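Soft Goods 2 – Bags and Carriers
Notes for Friday, N. Lachance's section

Bring your Penner sample swatches. Late ones go in the tray by the door.

Fabric weight first. Denier = grams per 9,000 meters of yarn. Higher number, thicker yarn, NOT automaticaly a stronger bag. Weave and coating matter as much. Lining can be 200 denier, fine for a gym bag, too light for the base panel.

Seams. Flat felled where the load hangs, bound seam everywhere else. Seam allowance 10 mm, no less – webbing pulls right out of a skimpy one.
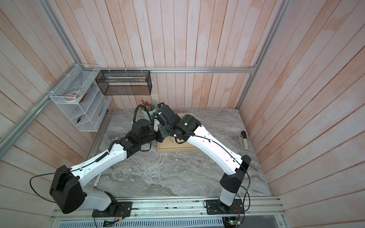
Webbing: 38 mm for shoulder straps, narrower for compression straps. Box-and-X stitch at each anchor. Run handles all the way under the bag, don't stop at the side seam. Compare the Zesport tote and the Grolari one, same shape, very diferent handle.

Zippers. Coil for curves, molded tooth for straight runs and grit. Two sliders on any lid opening. Leave a garage at the ends or rain gets in.
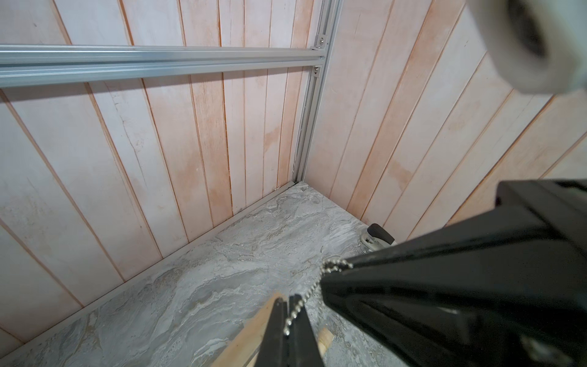

Closures and pockets – read Noémie Lachance's handout on the Urnon pack before class. Wet pocket needs coated fabric and a drain grommet at the low corner.

Homework: full pattern for a round-end bag, up to 2 outside pockets. Mark grain lines, notches, strap anchors. Paper only, no cutting fabric yet.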